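Lornley Support Desk
Ticket: Label printer at returns counter prints one blank label after every good one
Status: Closed (see last entry, then see the entry before it)
Opened by: Teresa Laskowska, Returns
Assigned to: Washington Cordeiro, Store Systems
Priority: Normal (requester selected Urgent, then Critical, then wrote "whatever is above Critical" in the comments)

Original request

The label printer at the returns counter has started printing a blank label after every real label. Real, blank, real, blank. It began Monday after the new rolls went in. I have turned it off and on. I have turned it off, had lunch, and turned it on. The lunch was fine.

I am currently sticking the blanks on the side of the monitor so as not to waste them. There is no longer much side of the monitor.

Please fix, or send me a bigger monitor.
Teresa

First reply, W. Cordeiro

Hi Teresa. Thanks for the clear description. A few questions before I walk over there:

Which rolls went in? The part number is printed inside the cardboard core.
Does it do it when you hold the feed button, or only when printing from the returns program?
Has anyone changed anything in the printer settings on that computer?

I ask the last one knowing the answer will be no. The answer is always no.

Reply, T. Laskowska

The core says Pustton and then a number that somebody has put tape over. The box says 650 labels per roll. The old ones were Bratano and the box said 400, so purchasing was very pleased with itself.

Feed button: one press, one label, and it stops where it should. From the returns program: two labels, one of them blank.

Nobody has changed any settings.

Troubleshooting notes, W. Cordeiro

Remote session to the returns PC, 10:15 a.m.

Checked the print queue. One job per label, as expected. No duplicates hiding in there.

Checked the driver. Label height was set to 28 mm. Gap was set to 2 mm. Both match the stock on paper, or at least match what the Bratano sheet says. The Pustton box lists the label height and says nothing at all about the gap, which I suppose keeps the box tidy.

Opened the driver history. The page size was edited on Monday morning under the shared returns login. So, nobody.

Set the page size back to the saved profile. Test page: one good label, one blank. Set the sensor from "gap" to "continuous" to see what it would do. It printed a good label and then fed until I cancelled the job. Teresa called to ask whether I was doing that. I said yes. She said to please stop. Set it back to "gap."

Ran sensor calibration from the driver. The printer reported success. Test page: one good label, one blank. I have worked with people like this.

Site visit, W. Cordeiro

Went down after lunch with a cleaning pen and a spare roll of the old Bratano stock I keep in my drawer for exactly this kind of argument.

Bratano roll in: good label, good label, good label. No blanks.
Pustton roll in: good, blank, good, blank.

So the printer is fine with one roll and not the other, and the feed button is fine with both. That means the printer can find the gap when it's asked politely by its own button, and can't when the computer is asking. The returns program was the next suspect.

Getting to the back of the printer took longer than any of the above. The returns counter is also where hangers come to be sorted, and the sorting table next door has a pile of gray ones that have formed a close family. I needed somewhere to put my laptop. I looked at one hanger and found it tangled with several others.

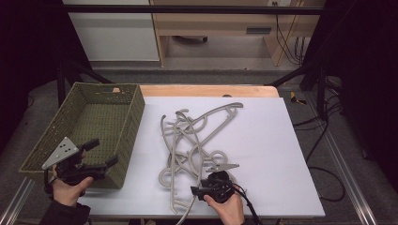

What I found in the returns program

The program doesn't use the driver settings. It has its own label template with its own page height, and it sends that along with every job, like a guest who brings his own chair.

The template is called AGBENYEGA_FINAL_2. There is also an AGBENYEGA_FINAL and an AGBENYEGA_OLD_USE_THIS. Agbenyega is the outfit that set up the returns program before my time. I never met them, but I feel I know how their desks looked.

FINAL_2 has the page height set a hair taller than the label. On the Bratano stock the sensor sees the gap clearly and the printer quietly forgives the difference. On the Pustton stock the backing paper is darker, the gap shows up faintly, and the printer takes the template at its word. It decides the page isn't over, rolls into the next label to finish it, finds nothing to print there, and moves on with a clear conscience.

The feed button never touches the template, so it never had the problem.

Fix applied

1. Copied AGBENYEGA_FINAL_2 to a new template named RETURNS LABEL. I resisted adding a number to it.
2. Set the page height in the new template to match the label exactly.
3. Pointed the returns program at the new template and restarted it. It forgets otherwise.
4. Put the Pustton roll back in and ran the calibration again, this time by holding the feed button with the lid shut until the light blinked. The version in the driver menu says "Success" whether or not it has done anything.
5. Cleaned the sensor window. There was a sliver of label glue on it. It wasn't the cause, but it wasn't helping.
6. Printed a run from the returns program. No blanks.

Left the old templates alone. Something else in the building probably depends on AGBENYEGA_OLD_USE_THIS and I'd like to find out what on a quieter day.

Reply, T. Laskowska

Working. Thank you. I have peeled the blanks off the monitor and discovered the clock, which I'd covered up.

You can close this.

Ticket closed, W. Cordeiro

Ticket reopened, T. Laskowska

It's doing it again.

Reply, W. Cordeiro

On my way. Please don't touch anything, and please don't let nobody touch anything either.

Second visit, W. Cordeiro

Blank after every good label, same as before. Opened the returns program. It was pointed at AGBENYEGA_FINAL_2.

Switched it to RETURNS LABEL. Fine. Logged out of the returns program and back in. Back to FINAL_2.

The program stores the template choice per user, and when a user doesn't have one saved it falls back to whichever template is first in the list that contains the word FINAL. I would love to have been in the room for that decision. I had made the change under my own login, so for me the printer was perfect and for everyone at the counter it was as bad as ever. I'd like the record to show that I printed my test run, admired it, and went back upstairs.

Second fix

1. Logged in as the shared returns user and chose RETURNS LABEL there.
2. Logged out and in again. It stuck.
3. Rebooted the PC. It stuck.
4. Had Teresa print a real return, a customer's toaster, with me standing well away from the keyboard. One label.
5. Renamed AGBENYEGA_FINAL_2 so the word FINAL no longer appears in it.

Note for whoever gets this next

If a label printer skips on new stock, try the feed button first. If the button gives you one label and the program gives you two, leave the printer alone and go look at the program's template. Then log in as the person who has the problem and look again.

If you're ordering rolls, the Pustton ones do work. Calibrate by the button when switching over. I've asked purchasing to let us know before the brand changes, and purchasing has replied with a thumbs-up, so we'll see.

The page size edit from Monday is still unexplained. I've turned off driver changes for the shared login.

Reply, T. Laskowska

Still one label each. Closing it myself this time.

Also, the driver menu is gray now and somebody here is asking why they can't change the page size. I said I'd pass it on.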